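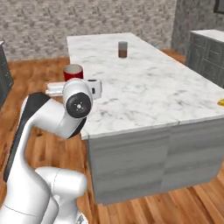 The marble island, white and gray

By the time the second season of the show wrapped, everyone who read the magazines knew that the baker from Lerkent and the ferry captain were in love, and the only two people who had not been told were the baker and the ferry captain.

She found out at the checkout counter, between the gum and the batteries, where a glossy cover informed her that she had been "inseparable since August." She bought the magazine, along with 9 lemons and a bag of sugar, and read it in her car with the windows rolled up, feeling the way you feel when you overhear your own name through a wall. There was a timeline. It began with a dinner in Brivoswood (she remembered the soup, which had been too salty, and that he had quietly traded bowls with her) and it ended with a walk on the beach at Tiêu, where, according to a source close to the couple, he had held her hand for the whole length of the pier.

He had not held her hand. He had held her shoes, because there was a nail sticking up out of the boards and she had stopped to look for others, being that kind of person. But she sat there in the parking lot and thought about the shoes for quite a long while, and the ice cream she had also bought went soft on the seat beside her.
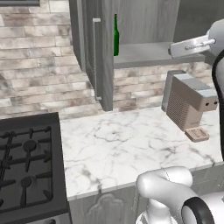
That evening she called him. It rang 8 times, and she had nearly talked herself into hanging up when he answered, a little out of breath, and said he had been meaning to call her too, only he had been out buying a magazine.

"My mother sent me for it," he said. "She already has three copies, but she wants one for my aunt."

"Is she angry?"

"She's making a list of people for the wedding. There were 92 names on it when I left the house, and she hadn't started on my father's side yet."

She laughed so hard that she had to put the phone down on the counter – and when she picked it up again he was still there, laughing as well, in that low, surprised way he had, as if somebody had handed him a present on the wrong day.

"They got the pier wrong," she said, once she could.

"They did. I thought I might write in and complain." He was quiet for a moment, and she could hear a kettle starting up somewhere behind him. "Or we could drive out there on Saturday and fix it, if you wanted. I'd bring a hammer for the nail."

She said that she would like that very much, and that she would wear sensible shoes.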